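The Prunbridge bedside radio, after seven months of bad sleep

2024-11-22

I bought the Prunbridge in April, when the station I like moved its only decent jazz program to an hour usually reserved for burglars and new parents.

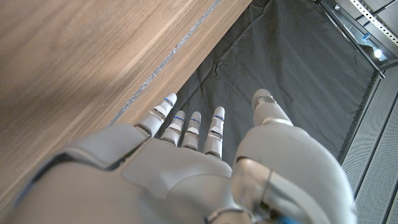

My requirements were modest. I wanted a radio that could find one station, stay on it, and turn itself off after I did. The Prunbridge manages the first two very well. Reception in my bedroom is clean, even at the crowded end of the dial where my old Dudo used to blend a phone-in show with somebody's sermon. Voices sound warm and close. Bass is present in the way a cousin is present at a wedding.

The sleep timer is another matter. It has 7 settings, reached by pressing one button over and over, and each press makes a beep loud enough to undo the last half hour of drifting off. The manual says the beep can be muted. It can, from a menu that also beeps.

Presets are good: there are 20 of them, I use two, and my brother-in-law Ravinder Fehr has filled three more with stations he thinks I should like. One plays a four-hour show called Hestadetti, mostly accordion. I've left it there out of cowardice.

The display dims nicely but not all the way, so at 3 a.m. you get a faint green glow on the ceiling. A sock fixes this.

Would I buy it again? For listening, yes. For falling asleep, I'd borrow one first and see how you feel about the beep. Mine stays on the nightstand, timer unused, and usually I wake up to the farm prices.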